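Uzor revises soft pencil case for school supply program

2/13/25
By Chinyere Abubakar

Uzor has changed the zipper and the lining on its soft pencil case and will ship the revised version to schools in the Mirkora supply program next month. The size stays the same, and so does the price to schools. Cases already handed out will not be recalled.

The change follows a review of the 671 cases issued at the start of the school year. Schools sent 46 of them back by the end of November, most with a slider that had come off one side of the track. A smaller group had ink stains that had soaked through the lining to the outer fabric.

"The fabric held up fine. The fault was nearly always in the last inch of the zipper, where the track curves," said Tamunoemi Akpan, who handles product returns for Uzor. She said students tend to pull the slider hard at that point when the case is too full to close flat.

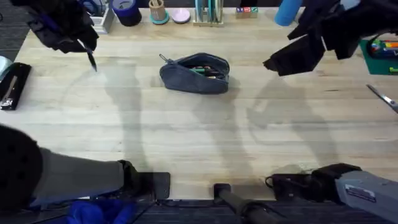 A slate-blue zippered pencil case, open, with pens and markers inside.

The revised case has a wider zipper track with a metal stop sewn in at each end. The stitching at the ends is doubled. The lining is now a coated fabric that can be wiped with a damp cloth, and the seam between lining and shell has been moved up, away from the base, where loose caps and pencil shavings collect.

Uzor rates the case for 15 pens or pencils of standard width. Broad markers take up more room, and the instruction card now says to count each one as two. The old card gave no limit. It also left out washing directions – the new one calls for cold water by hand, zipper open, and air drying.

Suleiman Amadi, who manages the Mirkora program, said schools with damaged cases can swap them without the original packing slip. Requests must come from the school office, and the minimum order for a swap is 10 cases. Schools with fewer can combine their requests with another school in the same district.

A second supplier, Cero, had offered a hard case with a snap lid. It was turned down in the fall over noise in classrooms and the space it took up in desks, Amadi said. The program will look at suppliers again after the current contract runs out.

Related
Flirer drops plastic wrap from notebook packs
Refillable markers: what schools paid last year
District supply lists to use one format – Igor Halás

Last updated 2/13/25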